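About Okabe Dialogue

Okabe Dialogue is a small independent organization that brings together people on different sides of a conflict. We were founded in Brotadville, and our main office is still in the same building, on the second floor. 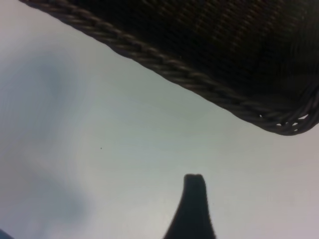
What we do

We prepare and host talks between local leaders, faith groups and former fighters. Most meetings are held far from cameras, and we do not publish the names of those who take part. When the sides agree to it, we write a short public note afterwards.

Our longest program is Tavo. It started as one meeting in July and now supports 12 local councils in questions of land, grazing and the return of families. The second program, Clanura, trains young mediators. Until today 1238 people have finished the course, many of them in their own language.

Who we are

Our team has 41 members. They come from law, teaching, the churches and the mosques, and two of our offices are led by former students of Clanura. We do not take money from any party to a talk – this rule is written in our statute and cannot be changed by the board alone.

Contact

Journalists and researchers can write to the Brotadville office. Please tell us your deadline in the first line. We answer in English and French, usually inside of two working days.

Page last updated: 30/05/2019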